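Setting up a memorial page on Oltwood

4.2 Writing the life story

You're ready for the best part! Gather your dates and family names first, then dig in.

1. Open the page and choose Life Story.
2. Enter the birth date, birthplace and parents' names. Spell clan or family names the way relatives do.
3. Add schools, jobs and marriages in order. Each entry holds up to 500 characters, so there's plenty of room for a nickname or a favorite saying.
4. Press Save Draft.

Note: Drafts stay private for 30 days.

Caution: Deleting an entry also deletes any tributes attached to it.

5. Choose Add Picture, then pick a layout.

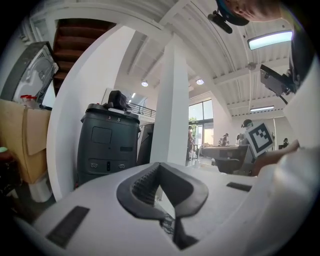 Fig. 2. Picture placed at full width

6. Press Publish and share the link with the whole family!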